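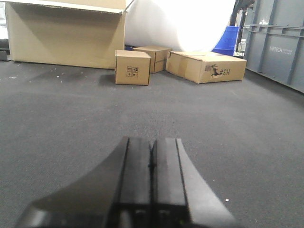 Brivau is a set of teleoperated pick-and-place examples for training small policies, the kind you can fit on one decent graphics card over a weekend. I started it because every set I tried was shot against a spotless tabletop, and my policies fell apart the minute they met a real bench (mine, for instance!). So the backgrounds in Brivau are busy on purpose. The wrist view gets cardboard boxes, a blue bin and a big gray container with HIPTECH on the side, all sitting past the fingertips, and the model has to learn which of those matter for the instruction it was given.

What's in it

Version: Brivau 1.2, released 2023-05-22
Episodes: 2452
Held out for testing: 315
Views per episode: wrist and fixed
Instructions: short English sentences, one per episode
Operators: Lucie Lévesque, Yaryna Onyshchenko and me (Lino Caruso)

The held-out episodes were picked by session, so you won't find the same box layout in both halves. Please don't reshuffle them! I did that by accident in 1.0 and my scores looked fantastic for a week.

The two views

The wrist view is the one most people train on first. It sees its own fingers all the time and that's fine, leave them in. The fixed view looks over the mat and is much better for telling how far away things are. Try both together if you have the memory for it.

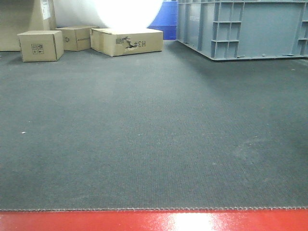 Fixed view: open mat, with the boxes and the gray crate along the far edge.

Bright spots are a thing you'll have to live with. The light behind the boxes can blow out to pure white, and I haven't corrected any of it. Yaryna tried an exposure fix on 1000 episodes and the policy trained on them came out slightly worse on the fixed view, so we went back to the raw frames. Same with lint on the carpet: it stays.

Some print on the boxes reads backward, "H3#" style. If you use flips as augmentation, go ahead, but don't expect lettering to tell you which way round a frame is.

How an episode goes

The operator reads the instruction, drives the arm with the Tahiri controller, and presses the pedal when they think they're done. Recording runs the whole time, including the dithering. Lucie pauses a lot before a grasp and I tend to swoop in too fast (sorry), so there's an operator field in the metadata if you want to balance us out. 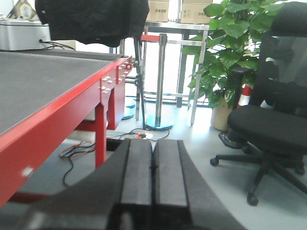

Between episodes the arm goes back to a rest pose, and the first second or so of many recordings is just that move finishing. The loader has a trim_start option, default 8 frames. Set it to zero if you'd like the full thing.

Known problems

Timestamps in the two views can drift apart in long episodes. Use the aligned index, not the raw one.
A few instructions say "carton" where the rest say "box". Auður Blöndal is cleaning those up for the next release.
The Pretel converter drops the gripper width column. Use the Favudus one until that's fixed.

Questions and bug reports go in the issue tracker. Include the episode number, please, and which view you were looking at.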